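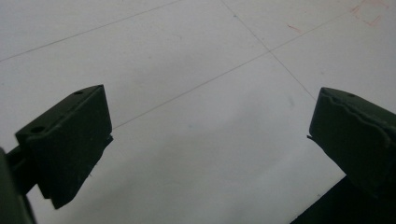

Große, helle Bodenfliesen mit feinen Fugen.

Taufpaten auswerten: Anleitung für alle, die in der Sackgasse stehen

Stand: 27. August 2022

Irgendwann steht in jedem Stammbaum ein Mann namens Johann, der aus dem Nichts auftaucht, heiratet, acht Kinder zeugt und über seine eigene Herkunft eisern schweigt. Der Trauungseintrag fehlt, weil der Pfarrer Wichtigeres zu tun hatte oder die Mäuse schneller waren. An diesem Punkt kaufen manche ein weiteres Abonnement. Billiger ist es, die Taufeinträge der Kinder noch einmal zu lesen, und zwar den Teil, den man beim ersten Mal übersprungen hat: die Paten.

Was Sie brauchen

Die Taufeinträge sämtlicher Kinder des Paares, auch der früh verstorbenen. Eine Tabelle, auf Papier oder am Rechner. Ich arbeite mit Wirkance, das beim Import gern Umlaute frisst, aber beliebig viele Personen an ein Ereignis hängen kann. Pearce kann das in meiner Version nicht und legt die Paten als Notiz ab, wo sie dann bis zum Jüngsten Tag ungestört ruhen. Und einen freien Abend, oder drei.

Schritt 1: Alles abschreiben

Legen Sie für jede Patenschaft eine eigene Zeile an. In die Spalten kommen Taufdatum, Name des Kindes, Name des Paten, Stand oder Beruf, Wohnort und der Wortlaut des Originals. Den Wortlaut bitte buchstabengetreu, mit allen Schreibweisen. Wer jetzt schon »Mayer« und »Meier« vereinheitlicht, hat eine Entscheidung getroffen, an die er sich in zwei Jahren nicht mehr erinnert.

Bei meiner Familie in Skornis kamen so aus 15 Taufen fast 100 Zeilen zusammen. Dort lud man offenbar ein, wer gerade auf der Straße stand.

Schritt 2: Die üblichen Verdächtigen aussortieren

Manche Paten stehen überall. Die Frau des Lehrers, der Gutsverwalter, die Hebamme, gelegentlich der Küster, der ohnehin schon in der Kirche war. Blättern Sie im Taufbuch zehn Seiten vor und zurück. Wer dort bei lauter fremden Familien auftaucht, sagt über Ihre Verwandtschaft wenig aus. Markieren Sie diese Personen grau, aber löschen Sie sie nicht. Auch eine Hebamme kann eine Tante sein.

Schritt 3: Wiederholungen suchen

Sortieren Sie die Tabelle nach dem Namen des Paten. Interessant sind Personen, die bei mehreren Kindern desselben Paares stehen, und solche, bei denen das Ehepaar umgekehrt selbst Pate war. Solche Gegenbesuche am Taufstein deuten oft auf Geschwister oder Schwäger hin. Ein Beweis sind sie nicht, denn Nachbarn mochten sich mitunter auch.

Achten Sie besonders auf das erste Kind. In vielen Gegenden wurden dafür die nächsten Angehörigen gebeten, häufig die Großeltern. Welche Sitte in Ihrem Ort galt, verrät eine Familie, deren Verwandtschaft Sie schon kennen. Prüfen Sie es dort, bevor Sie es anderswo glauben.

Schritt 4: Auswärtige Paten verfolgen

Wer zur Taufe über Land anreiste, hatte meist einen Grund. Ein Wohnort in der Patenspalte, der nicht zum Kirchspiel gehört, ist oft der beste Hinweis im ganzen Buch. Sehen Sie dort nach, im Taufregister und bei den Trauungen. Bei mir stand ein Müllergeselle aus einem Dorf, das ich für einen Lesefehler gehalten hatte. Es gab das Dorf, und es gab dort auch eine Taufe mit dem passenden Johann, im November, in miserabler Tinte.

Bei Auswanderern funktioniert das Verfahren ebenfalls. Ein Zweig der Familie landete in Nisbridge, und unter den dortigen Taufzeugen standen wieder dieselben drei Nachnamen, englisch verunstaltet, aber treu.

Schritt 5: Abwesende und Vertreter

»In Abwesenheit«, »vertreten durch«, »loco« oder »per procuram«: Hinter diesen Formeln stecken zwei Personen. Beide bekommen eine Zeile. Der eigentliche Pate ist der Abwesende. Der Vertreter war vielleicht verwandt, vielleicht auch nur pünktlich.

Schritt 6: Vermutungen als solche eintragen

Schreiben Sie zu jeder Verbindung, worauf sie beruht, und setzen Sie ein »vermutlich« davor, bis ein zweiter Eintrag sie stützt. Im Netz stehen Stammbäume mit 1.000 Personen, in denen jeder Namensvetter zum Bruder befördert wurde – meiner sah früher auch so aus.

Wenn nichts herauskommt

Dann dehnen Sie die Suche auf Trauzeugen aus, Tabelle und Spalten bleiben gleich. Danach kommen Grundbücher und Erbverträge an die Reihe. Dort wird gestritten, und wer streitet, nennt seine Verwandten beim vollen Namen.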